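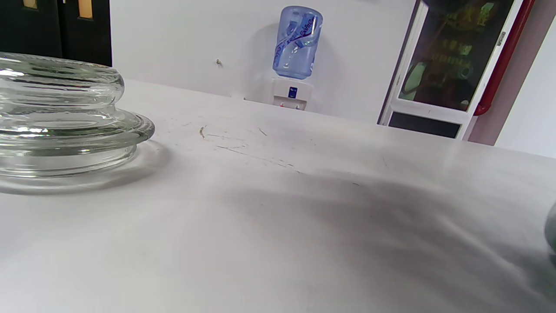
How should a household prepare its kitchen for a season of home canning?

Set aside one clear work surface, inspect every jar and lid before any produce is bought, and write out the order of work for the day. Most failed batches can be traced to a chipped rim, a reused lid or a recipe started before the equipment was ready.

By Ruth Tapley, Home Food Program, Mirnard Extension Office
Updated in March

This guide covers preparation for boiling-water canning of high-acid foods: most fruits, jams, jellies, pickles and tomatoes with added acid. It does not cover vegetables, meats or soups, which must be processed in a pressure canner. Residents who wish to can low-acid foods should complete the pressure canning class at the Leblanc Road kitchen before starting.

Step 1. Choose tested recipes

Select recipes from a current, tested source. Older family recipes may be enjoyed fresh or frozen, but they should not be used for shelf storage unless a matching tested recipe can be found. Do not change the proportion of vinegar or bottled lemon juice. Salt in pickles may affect texture and should also be left as written. Dried spices may be adjusted to taste.

Write the processing time and headspace for each recipe on a card and keep the card near the stove.

Step 2. Inspect the jars

Use jars made for home canning. Run a clean fingertip lightly around each rim, and stop if a nick is felt. Hold the jar up to a window and turn it slowly to look for hairline cracks in the base and shoulder. Jars that fail inspection may be used for buttons or nails, but should be marked so that they do not return to the canning shelf.

Decorative jars, including those with glass stoppers or wire bails, are suitable for dry goods only. They do not give a reliable vacuum seal.

Flat metal lids are used once. Screw bands may be used again if they are free of rust and turn easily.

Step 3. Check the canner

The pot must be deep enough for the jars to stand on a rack with at least one inch of water over their tops and room above that for a full boil. Fill the pot with water and empty jars before canning day and confirm the fit. Mark the correct starting water level on the outside with tape, then remove the tape before heating.

Smooth-top ranges require attention. Some are not rated for large canners, and some cycle off under high heat. Consult the range manual.

Step 4. Correct for altitude

Processing times are published for elevations of 1,000 feet or below. The office in Mirnard stands at 1087 feet, and homes on the Vomine side of the county reach 3375 feet. Residents should look up the elevation of their own address and use the altitude table printed with the recipe. When a table is not given, choose another recipe.

Step 5. Prepare the work surface

Wash the counter or table with hot soapy water, rinse it and let it dry. Lay a folded towel where the filled jars will cool. A hot jar placed on a cold, bare surface may crack. The cooling area should be away from open windows and fans, and jars will need to remain there undisturbed for at least 12 hours.

Arrange tools in the order of use: funnel, ladle, headspace gauge, damp cloth, lids, bands, jar lifter. Left-handed cooks may reverse the line.

Step 6. Plan the batch

Beginners should prepare no more than 2 recipes in one day. Do not double a jam recipe, as larger batches often fail to set. Buy produce as close to canning day as possible and discard any that is moldy or badly bruised.

Classes and jar inspection

The Makinance canning course is limited to 16 participants per session. Registration is accepted at the front desk. Residents may bring jars and bands for inspection during any open kitchen morning.

Contact: Home Food Program, Mirnard Extension Office, Leblanc Road | © Mirnard Extension Office. All rights reserved. | Back to top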